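Home Issues Articles Authors Search

5. Chores with Lids, Bins and Small Clutter

5.1 Why we picked such dull jobs

When we started planning the Rosness trials, the lab was full of grand ideas. People wanted laundry. People wanted dishes. One of us wanted a full breakfast, eggs included. What we settled on was far more modest, and we now think it was the best choice we made: the small putting-away jobs that fill the gaps in any working day, such as closing a box, refilling a tray, dropping trash in the right place, or getting the last item out from behind the one in front of it. They take a person a few seconds each, and most people could not tell you afterward how they did them.

That is exactly what makes them so much fun to study. A shirt is hard in ways everyone can see. A lid looks easy, and then you watch a policy push one from the wrong side and move the entire box across the table. The box has to stay put while one part of it moves along a fixed arc, and the hand has to follow that arc without being told where the hinge line is. We wanted to know how much of this a machine can pick up from people doing it well, with ordinary furniture and ordinary mess.

5.2 Tasks and sites

The demonstrations come from two sites. Brodska is a small shop that repairs office equipment, where the work surfaces are crowded and parts live in shallow bins. Palomino is a shared office with a break area, and most of the lidded boxes and drink supplies in the set come from there. Across both sites we recorded 1527 demonstrations, covering 4 families of task: opening and closing, sorting into compartments, clearing packaging, and restocking. We kept demonstrations in which the person fumbled and then fixed the problem. Those turned out to be some of our favorites, as recoveries are what a machine in a real break room will need most.

We then held back 228 demonstrations as a test set. The split was made by object, so a box that appears in training never appears in the test set. We did not tidy the containers before recording. If a tray had wrappers in it, the wrappers stayed.

5.3 What counts as done

Success was judged on the final state of the objects. For closing tasks, the lid had to be fully down with nothing pinched under it. For sorting, every item had to be in a compartment with others of its kind. For clearing, packaging had to end up in the bin, and usable items had to stay where they were. This last rule sounds fussy, but it catches a failure we saw many times in early versions of Zalis, our control policy: a very confident sweep that threw out the trash and the supplies together. We also noted whether the container itself moved by more than its own width, which we treat as a failure even when the contents are correct. In a break room, that can mean a box on the floor.

5.4 Where the machine stands today

The encouraging news first, and there is plenty of it! Zalis closes lids it has never met before, including heavy ones, and it does so smoothly enough that visitors to the lab tend to go quiet and lean in. It has also learned to steady a container before moving any part of it, a habit we never wrote down as a rule. It seems to have come straight from the people in the recordings. On restocking, the policy handles full trays with ease and slows down sensibly when a slot is tight.

Sorting is a different story. With clean compartments and rigid items, results are good. Once paper gets involved, things get shaky. Soft material hides edges, changes shape when touched, and looks different every time. The policy also has trouble telling an empty wrapper from a full packet when both are small and pale, and it will sometimes pick up a wrapper, carry it with great care to the supplies section, and set it down neatly. We would call clearing packaging an open problem for any container deeper than a few inches. Shop bins at Brodska were easier than we had feared, mainly because their contents are hard, dark and all of a size.

5.5 Clutter inside a divided box

Divided boxes bring nearly all of these troubles together, and they are the reason we think break rooms make such a good proving ground. A person clearing one makes dozens of small decisions about what is worth keeping, what is trash, and what can be left alone until the lid is dealt with. Figure 2 gives a fair idea of the starting point: coffee capsules with yellow-green foil lids share the compartments with a printed packet, a small foil wrapper and white paper, and the raised lid is between the two gripper pads while the box sits partly over the table edge. A policy that only knows lids would have no opinion on the crumpled tissue, and a policy that only knows sorting would have to be told about the edge. We want one that attends to both, and the next round of training mixes the task families within single recordings for that purpose.

Figure 2. Divided wooden box with its lid raised.

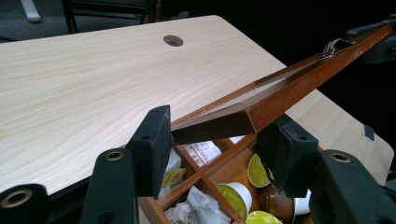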